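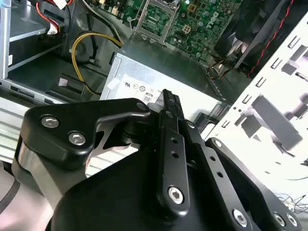
Kragh 200 Quiet Case Fan

We've been fitting the Kragh 200 in our own machines since April, and we love it! It moves plenty of air, and at low speed you'll struggle to hear it over a ticking clock (we tried it late at night, with the heating off).

The blades are a new shape from Vanel, wider at the tip, and the rubber corners soak up the hum that cheaper fans pass straight into the case. The cable is a generous 57 cm - long enough to tuck out of the way behind the motherboard tray in most towers.

Size: 200 mm
Cable: 57 cm
Speed steps: 13
Colours: black, grey
In the box: fan, four screws, four rubber pins

Fits the Pusto Tall and Pusto Wide cases. For the older Wultix towers you'll need the adaptor plate, sold separately. Do check your front panel first - a few have room for smaller fans only.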